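Please Log Your Failures Before You Tune Your Planner

03/01/2026

In our group at Plivberg we have a habit that I want to defend in public, although some colleagues in other companies find it old-fashioned. Before anybody is allowed to change a parameter in the motion planner, he or she must replay the failed attempts and write one sentence for each, saying which part of the software was wrong. One sentence is enough. The sentence must name a module, and it may not contain the word "timeout".

I came to manipulation software from industrial control, where a fault has a code and the code has a page in a binder. When I started to work with two-arm cells I was surprised how little of this culture had followed. The arm stops, the terminal prints that no plan was found, and the engineer raises the planning time from four seconds to 12. Sometimes the arm then moves, and everybody is happy until the next week.

My opinion is that "no plan was found" is almost never a statement about the planner. It is a statement about what the planner was told. In April last year we went through 248 failed attempts from our tabletop tasks, all of them marked in the log as planning failures. Fewer than half were still planning failures when we had finished reading. The rest belonged to perception, to calibration between the arms, or to the task script, which had asked for a thing that no arm could do.

Let me take the perception cases first, because they are the largest group. Our depth pipeline builds a collision map from the cameras, and this map is conservative. Transparent plastic is a bad guest in such a map. One moment the surface is there, the next moment the sensor looks through it, and the planner receives an object which grows and shrinks between two updates. If you only look at the planner log, you see a planner that is nervous. If you look at the map, you understand that it is behaving correctly in a world that makes no sense.

The things standing at the back of the table are therefore not decoration for me. They are part of the input, even when the task concerns only the two objects in front.
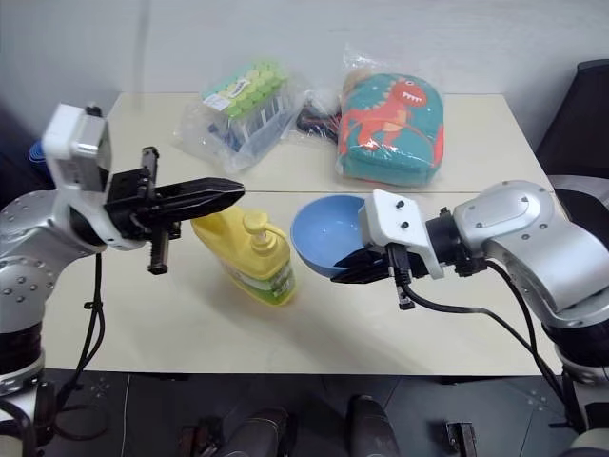
Two-arm work with a bowl and a pump bottle. The plastic-wrapped items at the back also go into the collision map.

Now the second group, which I find more interesting. With two arms, the free space of one arm is decided by the other. When the right gripper is at the near rim of a bowl and the left one is over the neighboring bottle, there is not much room left between the fingers, the bowl and the pump head. Many planners treat this as one big problem with all joints together, or as two small problems where each arm regards the other as a frozen obstacle. Both are reasonable. But in both cases an error of eight millimeters in the transform between the arm bases will look exactly like a planning problem. You will change the sampling, you will change the smoothing, you will add a retry. The transform will still be wrong.

We use a tool called Plastow for the replays. It is not beautiful. It shows the collision map, the requested goal and the last valid state of each arm on one time axis, and you can step backward. I know teams who have much nicer viewers, with colors and shadows, but without the time axis, and I would not exchange with them. What I need to know at the moment of failure is what the software believed, and a nice rendering of the final pose does not tell me this.

There is a serious argument against my position. People say that reading failures by hand does not scale, and that a learned policy will absorb all these small errors anyway. I have sympathy for the first part. Reading is slow, and the work is boring after lunch. For the second part I have less sympathy. A policy trained on data with a shifted transform learns the shift. It may work very well in this cell, and then one arm is removed for service and mounted again, and the policy is suddenly stupid. When we moved one setup to the Plarnamgate building we had precisely this experience, and it cost us more days than the reading would have cost.

Others propose to classify the failures automatically. We tried it with Polishchuk, our small internal classifier, and I recommend to try it - but only after you have read enough cases yourself to know when its label is nonsense. It likes to blame the gripper. I suspect that the gripper is simply mentioned in most of our log messages.

So I would ask team leads for a modest thing. Put the replay in the same place as the parameter file, so that the engineer must pass one to reach the other. Give the sentence a field in the commit form and refuse the commit when the field is empty. Our younger engineers complained for the first month, and I still receive a complaint now and then, mostly about the forbidden word.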